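3.2 Where the clothes wait

I went into this part of the study thinking I'd be writing about folding. I ended up writing mostly about baskets! When we asked people in Sarkstead and Nendcombe to keep a laundry diary, 50 households sent theirs back, and what filled the pages was the bit before folding, when things sit in a heap and somebody has to pull them apart by color or by owner. Eun-seong Jeon, who coded the diaries with me, started calling this stage "the wait," and the name stuck (I tried to get rid of it twice).
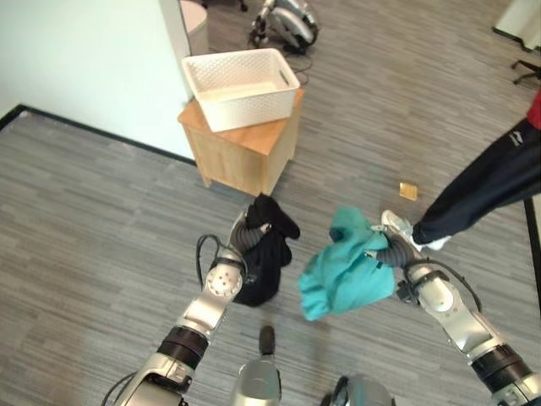 Figure 4. Sorting by color: a black cloth and a teal cloth held side by side over carpet tiles, with a white basket on a small cabinet.

Where the basket stands matters a lot in the diaries. A basket up on something low, like the cabinet in Figure 4, gets talked about quite differently from one on the floor. People with raised baskets wrote about "putting things in," and people with floor baskets wrote about "throwing," often from across the room. I love this difference, though I wouldn't lean on it too hard, as the diaries were short and a few writers used both words on the same page. We come back to it in Section 4.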